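Demonstration collection (robot learning)

Demonstration collection is the part of robot learning in which people gather examples of a task so that a learning system can later imitate them. Each example is called a demonstration or an episode. It contains what the robot's sensors recorded while a person guided the work, together with the movements that the person commanded. The finished group of episodes is called a demonstration set. The term is used mostly for manipulation tasks, such as picking up, turning, opening and placing objects, but it is also applied to driving and walking machines.

The activity is different from data labeling, where people add information to recordings that already exist. In demonstration collection the recording and the correct answer are made at the same moment, by the same person. For this reason the quality of the set depends very much on the operator, and mistakes are difficult to repair later.

Contents
1 Background
2 Methods
3 Equipment
4 Session procedure
5 Objects and variation
6 Quality control
7 Common problems
8 Use of the collected sets
9 See also

Background

Industrial robots were for a long time programmed point by point. An engineer moved the arm to a position, stored it, and continued to the next one. This works well when the parts always arrive in the same place. It works badly in a kitchen or a repair shop, where the same object can lie in any direction and the light changes during the day.

Learning from examples was proposed as a way to avoid writing a rule for every case. The early systems used only a few examples and a simple model of the movement. Later systems use neural networks that take camera images directly as input, and they need many more examples. With this change, collecting became a separate kind of work, with its own workplaces, habits and vocabulary. At some sites the operators are the same engineers who train the model. At others they are hired for collecting only and never see the training.

Methods

Three methods are common.

In kinesthetic teaching, the operator holds the arm and moves it by hand while the motors offer little resistance. It is easy to learn, and the operator feels the contact with the object. Its weak point is that the hands of the operator often appear in the camera images, and they will not be there when the robot works alone.

In teleoperation, the operator controls the arm from a distance. The control device may be a smaller copy of the arm, a joystick, a handheld tracker or a glove. The images stay free of human hands. A delay between the command and the movement makes fine work harder, and new operators usually press too strongly in the first days.

In handheld collection, no robot arm is present. The operator carries a gripper with a camera fixed to it and does the task with this tool. The movement of the tool is calculated afterwards from the images and from motion sensors. Such sets are cheap to collect in many rooms, but some recorded movements cannot be repeated by a real arm, and these episodes have to be removed.

Equipment

A collection station normally has an arm, a gripper, one or more cameras, a control device and a computer that stores all streams with a common clock. Many stations combine a fixed camera, which sees the whole work surface, with a small camera at the wrist or gripper, which sees mainly the object and the fingers. The wrist view is useful in the last part of an approach, when the arm itself may hide the object from the fixed camera. It has the disadvantage that the picture moves together with the arm, and fast movements give blurred images.

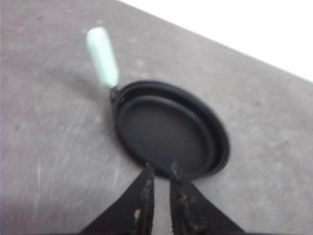

Wrist-camera view of an approach to a small black pan with a pale green handle. The two gripper fingers are open near the rim.

Grippers with two fingers are the most frequent type in collection work. They are simple to control with one trigger, and one number is enough to record how far they are open. Hands with more fingers can do more tasks, but the control device must then follow each finger of the operator, and the calibration takes longer.

Finger surfaces wear with use and collect material from the things they touch. Some groups clean or change the fingers on a fixed schedule. Others leave the wear as it is, with the argument that the trained system will also meet worn fingers. The two practices give images that look different, and mixing them without a note in the records can confuse a later comparison.

Session procedure

A session starts with calibration. The operator moves the arm to a known position, checks that the cameras have not been moved, and records one short test episode. The test is played back before the real work begins.

For each episode, the object is placed, the arm returns to its start position, and the operator begins the recording. The operator does the task at a steady speed, stops the recording and marks the episode as success, failure or repeat. Then the object is placed again in a new position. This last step is called the reset. In simple tasks the reset can take more time than the episode itself, and a part of the planning is therefore the planning of resets. In one common arrangement, two tasks are paired so that the end of the first is the start of the second, for example taking a pan off a stand and putting it back.

Operators work in blocks with pauses between them. The Anudley protocol, a written procedure used at several small sites, limits a block to 100 episodes and asks that the operator change the task afterwards. It also asks for one sentence of free comment at the end of the block. These comments have no fixed form. They often mention things that the sensors do not record, such as a trigger that has become stiff or a sun reflection that comes in the afternoon.

Objects and variation

A set in which the object always lies in the same place teaches the system very little about other places. Collectors therefore vary the position and direction of the object, the height of the table, the lighting and the objects in the background. The variation can be free, following the judgment of the operator, or it can be guided by a list. Free variation tends to become narrow with time, as people return to the positions that are comfortable for them. Lists avoid this, but they are slower to follow.

Cookware is a popular group of objects. A pan has a heavy part and a long part, and it can be taken by the rim or by the handle. The two grasps lead to different movements afterwards. When both appear in a set without any mark, a simple learning system may produce an average of the two and close the fingers in a place where there is nothing to hold. Many protocols for this reason give the grasp type in the episode record, or allow only one type in each set. Dark and shiny pans bring a second difficulty - depth cameras often give poor measurements on such surfaces.

Size is also considered. Small or toy versions of household objects are light, fit in grippers with a narrow opening and do little damage when they fall. A system trained only on small versions does not necessarily handle the full-size ones, where the weight pulls on the fingers and the object turns in the grasp.

Quality control

Checking is done in two steps at most sites. The first is automatic. A program looks for missing images, clocks that do not agree, episodes that are too short and commands outside the limits of the arm. The second step is human review, in which a person other than the operator watches the episode at increased speed.

The Gomum kitchen set is often used as an illustration of the effect of review. It was collected at one station with 11 objects. After both steps, 975 episodes remained in the released version. The notes of the release say that most removed episodes were successful at the task, but contained a long hesitation before the grasp. Hesitations are a problem because the system learns them too, and it may stop in front of the object and stay there.

Failed episodes are not always thrown away. Some training methods use them to learn which states should be avoided. Episodes in which the operator makes an error and then corrects it are considered valuable, because they show the way back from a bad position.

Common problems

Differences between operators are the most reported problem. One person approaches from the side and another from above, and both do the task correctly. A set from several operators covers more situations, but it is harder to learn from. The Dravetti notes, a collection of practical advice for station managers, recommend that operators watch some episodes of each other before starting a new task.

Camera movement is another problem. A wrist camera that has turned by a small angle may not be noticed during the work, and all episodes after this moment have a view that does not match the earlier ones. A mark on the camera holder or a reference image at the start of each block is enough to find it.

Fatigue has a visible effect on the recordings. Toward the end of a long session the movements become shorter and the placements less careful, and operators forget to mark failures.

Use of the collected sets

The most direct use is behavior cloning, where the system is trained to produce the command that the operator gave in the same situation. Sets are also used to start a system that later improves by trial, and to train models that predict what the camera will see next. Large sets from many stations are sometimes joined. This requires a common format for commands and images, and information about the arm that was used. The Iyer format, one of those made for this purpose, stores the command together with the measured position of the arm, so that the delay between them can be calculated for each station.

A part of each set is normally kept out of training. It gives a first idea of how well the system has learned, but a low error on these episodes does not guarantee success on the real arm, where small errors add up during the movement. Tests on the station are therefore still needed, with the objects placed by a person who did not take part in the collecting.

See also

Behavior cloning
Kinesthetic teaching
Robot end effector
Teleoperation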